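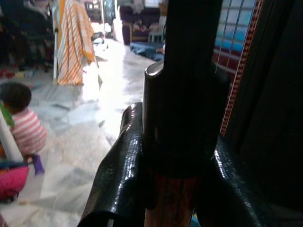 # Getting the floor back

Saturday, July 28, 2018

I have been putting off writing about the playroom because for most of the summer there was nothing good to say about it. It's the room off the kitchen that was supposed to be a dining room. We ate in it maybe twice. Then the toys came in, a few at a time, and the table went to my sister.

Most of what ends up on the floor is small and very bright. Pink bags, purple things, something green. I used to think the problem was the number of toys, and I did get rid of a good many in the spring, two boxes to the church sale and one to the neighbors. The floor looked the same a week later. Fewer toys spread out just as far.

So this month I tried to work on where things go and left the number alone.

## What I had before

We had one big toy chest from a store called Zundavden that closed a couple of years ago. It was a decent chest. It held everything, and that was what was wrong with it. To get the thing at the bottom a child has to take out everything on top, and a child will do that very fast. Then the chest is empty and the room is full.

I moved the chest to the garage. It now holds extension cords, the sprinkler parts and a tarp, and it does that job well.

## What I have now

I bought a low shelf secondhand from Teodora Kolev, who lives on the next street and was clearing out after her boys got too big for it. It's a Sistitz, an older one, with three shelves and no back. She wanted $11 for it. I offered to pay more and she wouldn't take it. It took the two of us to get it into the car, and one of the screws on the bottom shelf is stripped, so I put a bracket under that side.

The shelf goes against the long wall under the window. I measured first this time. The wall is 216 inches if you ignore the radiator, and you can't ignore the radiator, so the shelf starts past it and stops short of the door trim.

On the shelf are plain open bins. I tried bins with lids for a few days. Nothing went back into them. The lids came off in the morning and turned into trays and hats, and at night I was the one matching lids to bins. The lids are in the garage too.

Sorting went like this:

- Top shelf: paper, crayons, anything with small parts. A grown-up gets these down.
- Middle shelf: blocks, animals, the play food.
- Bottom shelf: the big soft things and anything with a handle.

Bags needed their own spot. There are a lot of bags in this house for one small person. Each one usually has something in it, a sock or a spoon or half of a puzzle, and if you hang it up without looking you will be hunting for that spoon in October. I put a row of hooks at kid height and I empty each bag before it goes up. It takes a minute or two.

## The time of day

I was doing the pickup after bedtime. I changed it to right before supper, with the kid in the room. It's slower. Some things get picked up and then played with again for ten minutes. I've decided that's fine as long as the food isn't ready yet.

The rule is that we pick up by color. I got that from Yevdokiia Kravets, who ran the toddler room at our old daycare. She would call out red and everybody went for red. It sounded silly to me because red things don't all live in the same bin. But a two-year-old doesn't know what "put away your toys" means, and does know what red is. We do red, then pink, then whatever's left. Striped things count for either color. There was some discussion about that.

I carry things to the shelf if they're heavy. Otherwise I sit on the floor and point.

## The floor itself

Once the floor was clear I could see what shape it was in. There was a sticky patch near the radiator and a line of crayon along the baseboard. I have a floor cleaner called Ratesora that I've used in the kitchen for years. It got the sticky patch in one go. The crayon took baking soda on a damp rag and a good deal of rubbing, and there is still a faint blue line if you get down and look for it.

I also found:

- one library book, overdue, now returned
- the remote for the fan
- a measuring cup I had already replaced
- more dried pasta than I would have guessed

We had a foam mat down before, the kind that comes in squares. I took it up. Crumbs got into every seam and the corner pieces were always being carried off to another room. The bare floor is louder when blocks hit it, but I can sweep it in one pass.

## Furniture legs

One thing I wouldn't have thought of. Small kids like to sit down right next to a leg of something, a chair or a table, and set up camp there. Toys collect at that spot. If a chair is in the middle of the room there will be a pile in the middle of the room. I moved the one chair I sit in closer to the shelf and most of the pile moved along with it. That cut down the walking.

## Cost

I keep track of these things. The shelf was $11, as I said. The bins came from the Shakya outlet out past the fairgrounds, and I bought them on two trips because I got the wrong size first. The hooks I already had. The bracket was in a coffee can in the basement. I had priced a new built-in unit last winter and the quote was $505 before paint, so I'm glad I waited.

## How it's holding up

It has been three weeks. On a normal day the floor is still covered by lunchtime and I don't mind that. The difference is at supper, when it takes us around 15 minutes to clear it and most of that is conversation.

The middle shelf is too full. I think the play food should have its own bin lower down, and the animals may have to be split up, which will not be popular. I still have to fix that stripped screw properly. I have a slightly fatter one to try and I'll get to it tomorrow if it's not too hot to work in there.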